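Goltberg Rebound Net review – a month of first touches in the backyard

2021-09-10

I bought the Goltberg rebound net at the start of August, mostly for my son and a little bit for me (okay, a lot for me). I play left back for a Sunday league side called Bidura and my first touch has been a running joke there for years. Our coach, Iraklis Alexiou, told me to go find a wall. We don't have a wall. We have a fence, and the neighbors like it.

So, the net! It came in one long box and took me 30 minutes to put up, most of that spent hooking the elastic loops onto the frame. Get a second person for the last side, it's tight and it will snap your fingers. You get 2 ground pegs, and I'd have liked four. On soft grass the whole thing creeps backward if you really hit it, so I've got a sandbag sitting on the back bar.

The bounce is great. Pass it firm along the ground and it comes back at a good pace, a touch slower than a real teammate would hit it. Tilt the frame back and you get looping balls for chest control and volleys. The tilt has five positions and I only ever use the middle three. The flattest one sends everything over my head and into the tomatoes.

My routine is 100 passes before dinner, half on each foot. My best run without losing control is 93, and yes, I told everybody at practice. Cosmin Sandu, who plays in front of me, has one made by Jaunzems and swears by it. I tried his and the net is tighter, so the ball comes back faster, but it doesn't fold and it weighs a ton. If you have the room to leave it out all year, go for that one.
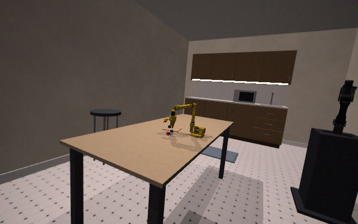

Mine folds flat and goes behind the shed, and that was the selling point for me. The folding pins are the weak spot – one already feels loose, and I had to email Nurka, the store I ordered from, for a spare. They sent it free, so no complaints there.

Would I buy it again? Yep. I'd give it four stars out of five, and I'd get the fifth back in a hurry if they put decent pegs in the box. My son mostly uses it as a goal.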